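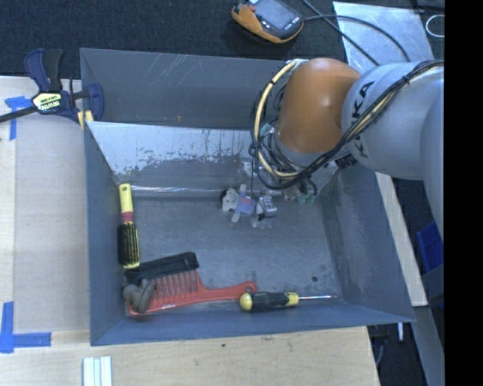 July 19, 2018

Most of today went on the big grey bin and what lives in it, so I'm writing it all down while I still remember which bits I did and which I only meant to do. Kaede, if you're reading this before you unpack the McKinnon order, please skip to the part about the box under the window first and then come back.

The bin is staying on the wooden work surface. I know we talked in June about putting it on the floor on a mat, and I did lie awake a little over it, but my back votes for the bench and so, I think, will yours. It's a good height there. You can see down to the bottom without leaning, and when something slides under something else you don't have to go on your knees to find it.

I gave the inside a proper going over with warm water and a drop of washing-up liquid, then again with plain water, then a dry cloth. I had hopes for the marks, I really did. The pale scratches on the back wall are in the metal and no amount of rubbing is going to shift them. Same for the little yellowish-brown mark low down on that wall, which I took for tea and went at with a fingernail for longer than I'd like to admit. It's there for good. The sloping panel at the back is still lovely and bright along the top and very tired lower down, with that ragged line where the shine gives out. Sieglinde asked whether it was worth polishing. I'd say leave it. We would only end up with one bright bin and have to do the others, and the Kamport people next door have a whole shelf of them in the same state and nobody over there loses any sleep.

The round dark spot on the right of the floor I have left alone as well. I tried a damp cloth and it stayed where it was.

Now, contents. The Skurari list is still the one pinned inside the cupboard door, with my pencil on it, and I'd like us to stick to that one until Sieglinde has typed up the new version. Everyday things, nothing precious, nothing with a sharp edge, nothing that sheds. The hairbrush is in, down the left side, standing along the wall. I wasn't sure about the hairbrush at first (it looked such an odd companion for everything else) but it has grown on me, and it is a useful awkward shape: handle one way, bristles the other, never quite lying how you put it. Please don't swap it for the flat comb. I have left the comb in the bin alongside it.

Things have ended up along the left and the front again, with a good deal of floor showing elsewhere. I put the spirit level on the bench this afternoon and got 2 mm of fall over its length, towards the front, which might explain half of it. A folded bit of card under the front legs would probably do, but I'd sooner wait and do it decently with the rubber feet from McKinnon, if they ever come. They were meant to be in this delivery. They weren't on the note.

The box under the window: that is the reject box and it is NOT for unpacking into. I say this with love. It has the cracked soap dish in it, and the sponge that crumbles, and the bottle whose lid won't stay on. All of it goes to Zukirberg when the van next comes round, and until then I would like it to stay shut. I've written on the lid in thick pen, on two sides, and also on the bottom in case somebody turns it over.

I weighed the filled tray before tipping it in, mostly out of curiosity, and it came to 1765 g on the kitchen scales. The tray itself is 200 g of that. I'll do the same tomorrow when we change the set and we can see whether it's worth writing down every time or whether I'm just being fussy. Sieglinde thinks fussy. She may be right, though she was the one who went and found fresh batteries for the scales.

One thing I did like: tipping the things in from low down, with the tray nearly resting on the rim, is so much quieter. The first time I did it from shoulder height and the noise on bare metal was dreadful, like a cutlery drawer falling downstairs, and poor Kaede was on the phone. From low down you get a sort of slither and a couple of knocks. Let's all do it like that from now on, especially in the mornings.

Still to do, in no sensible order. Rubber feet, chase McKinnon – Kaede has the number. New cloths, the blue ones have gone thin and leave fluff. Wipe the bench round the bin, I only did as far as I could reach. Find out from Sieglinde whether the new list wants one brush or a choice of them. The roll of labels has 80 left on it and that will see us through to the end of the month, so no need to order more yet.

I left the lamp on over the sink for whoever is in first.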